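Ticket: Prutden player, subtitles drift on feature films
Product: Prutden for smart TV, Bilteck set-top build
Category: Playback / subtitles
Status: Closed, fixed in server update

Opened 9:40 am
Customer reports that English subtitles on the Gosstead film run behind the dialogue. The lines start in sync and are noticeably late by the time of the courtroom sequence. Same on every film in the Gosstead season. Series and trailers play normally. Customer has restarted the box and reinstalled the app.

Reply, 10:15 am
Asked for the app version, the audio track in use and whether the problem also shows up in a browser. Asked the customer to turn off motion smoothing on the television and try again.

Customer, 11:30 am
Motion smoothing was already off. Browser playback on a laptop is fine. On the box the subtitles are 17 seconds late at the 63 minute mark. Director's commentary track behaves the same way as the main audio. Customer would like it sorted before the trilogy leaves the catalogue at the end of January.

Internal note, 1:05 pm
Reproduced on a test box with the first film. No drift on the second attempt when playback was started from the beginning with the distributor logo skipped. Drift returned when the logo was left to play. Looks like the player is adding the logo to the subtitle clock each time the stream changes quality. Checked against a Pillai release with no logo at the front and could not make it happen there.

Internal note, 2:20 pm
Subtitle file for the first film has 1,024 cues and the timings are correct from start to finish. Nothing wrong with the file. Passed to playback team.

Reply, 2:35 pm
Gave the customer a workaround: start the film, skip the logo, set picture quality to High instead of Auto. If the subtitles slip, go back 20 seconds and they should line up again.

Customer, 8:50 pm
Workaround holds. Watched the whole first film with no delay. Fixed quality buffers a bit in the evening so would still prefer a proper fix.

Playback team, 9:10 am next morning
Server now sends the logo as a separate clip for all Gosstead titles. No app update needed. Saved positions in partly watched films will be lost once, and the viewer will need to find their place again.

Customer, 12:45 pm
Back on Auto, second film played through in sync. Happy to close.
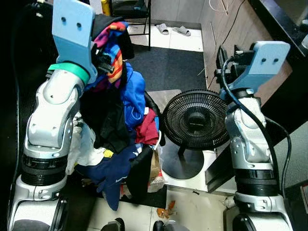 Closing note, 1:00 pm
Ticket closed. Help page on subtitle delay updated to remove the advice about reinstalling the app. Anyone who sees the same fault on a title from another distributor should open a new ticket with the film title, the time it starts to slip and the quality setting.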